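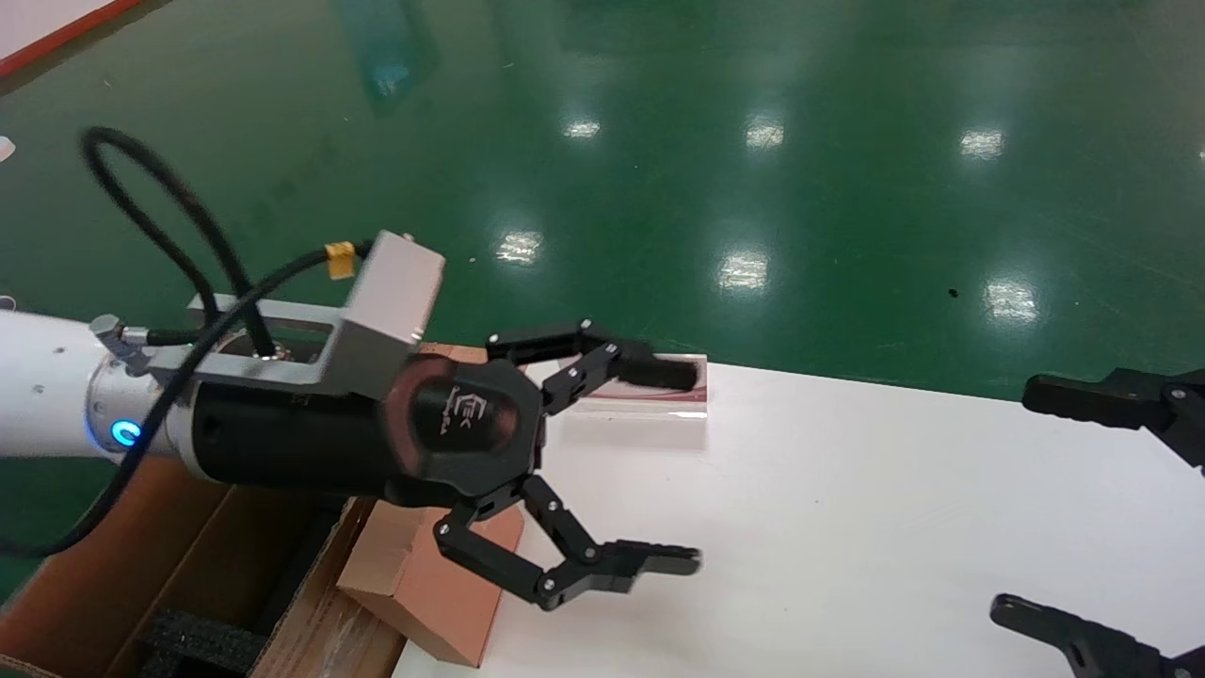 We got to Prollstead just after nine, parked round the back by mistake and had to walk the length of the building to reception. The visit had been set up by Corina Fankhauser, who runs the packing side at Mallitach, and she met us with hi-vis vests and a sheet to sign. Our group was from three small firms in the valley, all of us with packing benches and all of us short of people to stand at them.

Mallitach make display parts and fittings for shops. It is a 30-person site and most of the work is short runs, so until last year everything was picked, checked and boxed by hand. An order might be 1000 of one part or it might be four of something awkward. The short orders are what the arms were bought for, which surprised me. I had assumed it would be the big runs.

The robot benches are called Tam, after the street the first workshop was on. Each one has a pair of arms with two-finger grippers over a white table. The operator sets out the parts, starts the job from a screen and deals with whatever the arms can't. Clear acrylic is the hard one, according to Feng-yi Chang, who looks after the benches. The edges catch the ceiling lights and the cameras can lose them. They have tried several things, including turning the lights down, and the people on the hand benches objected to that.

Zixuan Liang has worked in packing for 11 years and now covers Tam on the early shift. I asked what had changed for her. She said her wrists are better and her eyes are worse. The lifting and turning has mostly gone, but she spends a good deal of the shift on the screen, and she misses being able to talk across the bench. She also said the first month was bad. The arms stopped so often that she was doing her own job and theirs. They now have a rule that a bench which stops more than a set number of times in a shift is taken off live orders until it has been looked at. The operators asked for that rule and it took until May to get it.

No jobs went, Corina told us, but two people who left were not replaced. Somebody in our group asked about pay. Operators on Tam get a grade more than the hand benches once they have done the training. Not everyone wants it. Mwangi Ndung'u did the training, ran a bench for a while and asked to go back to hand packing, and he was quite open about the reason: he found it dull. He packed a whole order while he was talking to us.

We had tea and a sandwich in the canteen and then a question session, which overran. Costs were given out on paper and I have been asked not to put them here. The record for one shift on one bench is 571 parts, and Feng-yi was careful to say that an ordinary shift is well below it.

My own view is that we are not ready for this at our place. Our parts come in mixed trays and someone would have to sort them first. I would like to go back when they have the second pair of benches in, and I would take a couple of our packers with me next time.

The next visit is to Dronden. Names to me please.

Haf Cadwaladr

Filed under: Site visits, Packing and despatch

Comments

Gwil: Thanks for writing this up Haf. Did they say how long the operator training takes?

Haf Cadwaladr: Four weeks, part of each shift, with someone experienced alongside.

benchside: We had the same trouble with clear parts. Leaving the protective film on helped, though then someone has to peel it.

Marian P: Put me down for Dronden. Is there parking?

Recent posts
Labelling machines: what we paid and what we'd do differently
Notes from the spring members' meeting
Shift swaps and how to record them
Dronden visit: what to bring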